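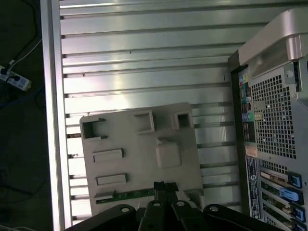 Grisetti, 24th April

Bench Technician, Desktop Teardown and Parts Recovery (two positions)
Reference: VG-112
Employer: Vurgate
Contract: six months, full time, with the option of a permanent post
Reports to: Senad Kos, Workshop Lead

Vurgate takes in retired office computers, removes the reusable parts, tests them and sells them on to repair shops. What can't be reused is sorted by material and sent for recycling. The Grisetti workshop handles 200 desktop towers in a normal week. Two bench technicians are needed for the teardown line, starting as soon as notice periods allow.

The work

The technician receives towers from the intake rack, each with a numbered tag. The tag number is entered in the Skilness stock system before the side panel comes off. The case is laid on its side on the aluminum profile bench with the open side up, and parts are removed in the order given on the job sheet for that case type.

The usual order for a full-size tower is side panel, drives, data and power cables, expansion cards, memory, cooler, processor, power supply, board. Some towers arrive with parts already missing. These are noted on the sheet as absent at intake and the step is skipped. A technician does not need to work out where the part went.

Most cases on the line use latches and clips in place of screws. The technician is expected to find the release before applying force. Broken latches lower the grade of the case and are recorded against the job sheet.
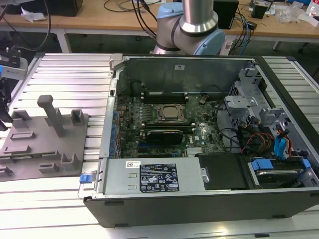

Processors are lifted out only after the lever is fully open and the retention frame is clear of the chip. They go straight into a tray pocket, contacts down, and the tray lid is closed before the next part is touched. Sockets are checked under the bench lamp for bent or dirty contacts and then covered. Boards with damaged sockets are set aside for the parts bin and are not reworked at this station.

Power supplies are never opened. They are removed whole, with the harness tied back, and the rating label is left in place. A supply without a readable label goes to scrap regardless of condition.

Drives are removed first and handed to the data room against a signature. Bench technicians do not power up, read or wipe drives. Any tower found to contain a drive after it has left the bench is returned to the technician who signed the sheet.
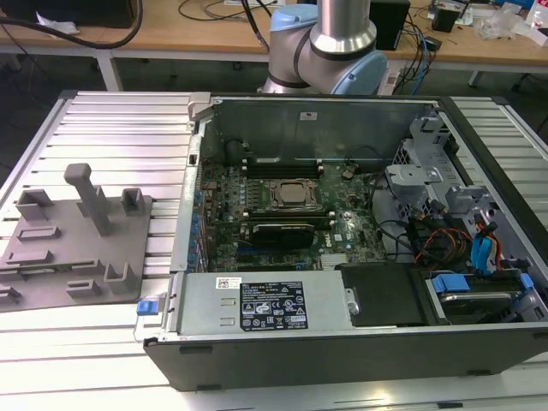
Desktop tower open on the bench, with the power supply label facing up.

Duties

Strip towers to board level and return the bare case to the rack.
Grade cases, boards, cards and supplies using the four-grade sheet.
Bag and label small parts, including screws, slot covers, clips and port shields.
Separate copper cable, mixed cable, aluminum heatsinks and sheet steel.
Keep the bench clear between jobs and vacuum it at the end of the shift.
Report missing or worn tools to the workshop lead on the same day.

Requirements

At least one year of hands-on work with desktop computers, paid or unpaid. Evidence can be a reference, a training record or a short written list of machines worked on.
Able to name the main parts of a desktop tower and say how each one is held in place.
Steady handling of small parts. The test task includes placing a processor in a socket.
Able to lift a complete tower from the floor rack to bench height. A lift table is available on request.
Able to tell wire colors apart, or to work from the printed connector chart.
Clear handwriting. The job sheets are still on paper and are typed up by the office.

Useful but not required

Knowledge of older Dell business towers and their board layouts.
Experience with a parts database of any kind.
Basic soldering. There is no soldering on the teardown line, but the repair room sometimes asks for cover.

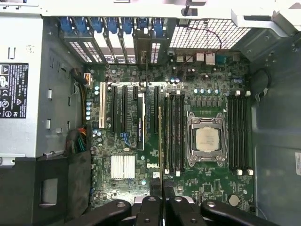 Dell board in the chassis with both memory banks empty. Slot latches at the rear panel are blue.

Hours and pay

The shift runs from 7:30 to 16:00 with a half-hour unpaid lunch and one paid break in the morning. There is no night work. Overtime is offered when a large intake arrives and can be refused. Pay follows Grade 2 of the workshop scale, which is sent to all applicants who are invited to the test. Travel costs for the test are not refunded.

Wrist straps, cut-resistant gloves and safety glasses are supplied. Technicians bring their own safety shoes and may claim the cost once after the first month. Personal hand tools are allowed at the bench if they are marked with the owner's name. Magnetized drivers are kept out of the data room.

Selection

Applicants who meet the requirements will be invited to a bench test at the Janevski building, ground floor, followed by a short talk with the workshop lead. The test is one tower, stripped to board level and graded. There is no time limit, but the time taken is written down. Marks are given for the condition of the parts, correct grading and a complete job sheet. A dropped screw left inside the case costs marks.

Candidates may ask for the blank job sheet in advance. The connector chart is on the wall during the test and may be used.

How to apply

Send a one-page work history and the name of one person who can confirm it to Senad Kos at the Grisetti workshop. Put VG-112 at the top of the letter. State the earliest possible start date and whether part-time work would also be considered. Applications are read in the order they arrive, and the advertisement will be withdrawn when both positions are filled.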